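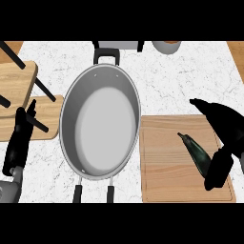
Worwood Women in Business Club – Members' Reviews

I should start by saying that I paid for this planner with my own money, and that I didn't have much of it at the time. I'm a self-employed dressmaker, I live with a man who thinks a spreadsheet is a kind of punishment, and last February we decided we'd get married AND stop being hopeless with cash. So I bought the Troseck wedding and household money planner, the big ring-bound one with the pockets.

It's a chunky thing. There are 370 pages, which sounds mad until you see that most of them are weekly sheets with space for what came in, what went out and what you're pretending you didn't spend. I'd had a Kuvberg diary before and gave up on it by Easter (tiny boxes, horrible shiny paper, my pen smudged everywhere). The Troseck paper is lovely, slightly creamy, and I've only had one page bleed through.

The bit I like best is the "lumpy months" section. If you work for yourself you'll know what I mean! One month I've got three bridesmaids' dresses on the go and feel like a millionaire, the next it's two zips and a hem. You write down your worst month and plan from that, and it was a bit of a shock seeing mine in ink, but we've now got 1,000 pounds put by for the wedding.
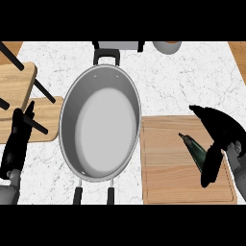

The guest list pages are less good. There's room for 100 names and then it just stops, so my fiancé's cousins are on a bit of lined paper stuck in with tape. The seating plan is all round tables too, and our hall only has long ones. And I wish there was somewhere to put the awkward stuff, like which parents have offered to pay for what and whether they meant it. My mum said she'd "see to the flowers" and I still don't know if that means paying for them or arranging them.

The stickers are pointless. Sorry, but they are. I used the one with the little cake on and that was that.

I also tried the Wyss app for a fortnight because a friend swears by it, and it's clever, but it kept pinging me while I was sewing and I ended up turning it off. Paper suits me better. We sit down with the planner on a night when we're both in, have a moan, fill in the week and then put the telly on. We've had far fewer rows about money than we did last year, though he still won't write down his takeaway coffees.

I'd give it 8 out of 10. I'm getting the plain household version for next year, without the wedding pages, and I've asked for it for Christmas.

Contact the club | © Worwood Women in Business Club | Back to top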